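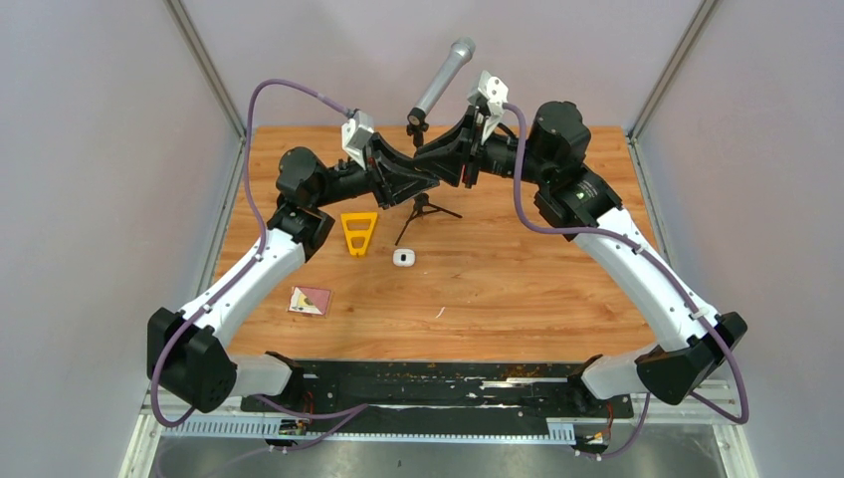 Kavamari: the small stuff on the table

Hi! Kavamari is my notes-and-pictures folder for tabletop things, mostly audio bits, desk odds and ends, and whatever landed beside them. It started as a subfolder of Furora (my bigger and much messier collection), and it got its own README once I was sick of scrolling.

What's in it

There are 2289 pictures, sorted into 14 folders. Each folder has a plain text file called notes.txt, and that's where I put anything I know about the objects. Some of those files are long and rambly, some are two lines. Sorry, I write more when I like the thing!

In the picture at the top, the silver handheld microphone is in its clip with the mesh head tilted up, and the little black tripod stand is on the table underneath. I tag the mic, the clip and the stand separately, even when they look like one set, so if you search for "stand" you won't miss the ones without a mic in them.

Tags I use

mic: any microphone, handheld or not
clip: the holder a mic sits in
stand: tripods and desk stands, legs open or folded
flat-plastic: rulers, templates, frames. The yellow triangle with the cut-outs went in here, and I'm still not sure if it's a set square or a frame of some kind
packet: clear plastic packets, with or without a printed card inside (the one near the left edge has a red and cream card)
tiny: beads, caps, anything I'd lose in a carpet. The small white piece with the dark hole is a "tiny" until I know better

I had a "triangle" tag for a while and dropped it. If you've got an old copy, just change those to flat-plastic and you're fine.

About the wood

All the mic pictures have the same orange-brown grain behind them. It's lovely for silver and white things and pretty rough on anything tan, so the cork and cardboard pictures live in Saliba, which has a gray background. Please don't mix the two folders if you care about color!

Known problems

7 of the notes files still have the old spellings (tri-pod, mike, that sort of thing)
6 pictures in the packet folder are doubles, and I keep forgetting which
the Flesus import left a few blank tags. Blank means I didn't get to it, so don't read it as "nothing there"

Changes

2019-10-17: split "stand" from "mic", renamed two folders, fixed the index so it opens in a normal spreadsheet

Still to do: the whole cable drawer.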